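## 4. Washing dark clothes for the first time

Now that your Stolis is level, plumbed in and has had its empty rinse (section 3, and please do go back if you skipped it), you can start on the real laundry. We suggest a small dark load to begin with, as it gives you a chance to get to know the controls without worrying about your best white sheets.

1. Empty all the pockets, close any zips and turn each garment inside out.
2. Put the clothes in one at a time, giving each a bit of a shake as you go. The drum should be no more than half full for this first wash.
3. Pull out the drawer and pour 50 ml of liquid detergent into the left-hand compartment. Leave the middle one empty for now.
4. Turn the dial to **Darks 30**. The display will show the time remaining, which may jump about a little during the first few minutes while the machine weighs the load.
5. Press **Start** and hold it until you hear the click of the door lock.

**Note:** If your water is hard (over 300 mg per litre – your supplier can tell you), use the upper dosing line in the drawer instead. Fenna Geerts, who answers our helpline letters, would like us to add that more detergent than that only leaves pale streaks on black cotton.

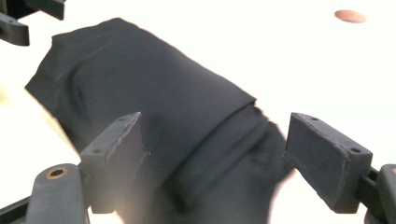
Can I wash black cotton together with dark jeans?

Wait until the jeans have been through three or four washes of their own, as new denim gives off a good deal of dye. After that they can share a drum quite happily.

6. When the cycle ends, wait for the lock to click again, then take everything out fairly promptly. Clothes left sitting in the drum crease badly and are a nuisance to iron.
7. Smooth each piece out by hand and hang it up away from direct sun, still inside out.

**Caution:** Never force the door. If it hasn't opened after five minutes, switch off at the wall, wait a little and try once more before turning to section 9.

**Caution:** Do not use the **Darks 30** programme for wool, whatever its colour. The wool programme is explained in section 5, along with the little mesh bag you'll find in the accessories box.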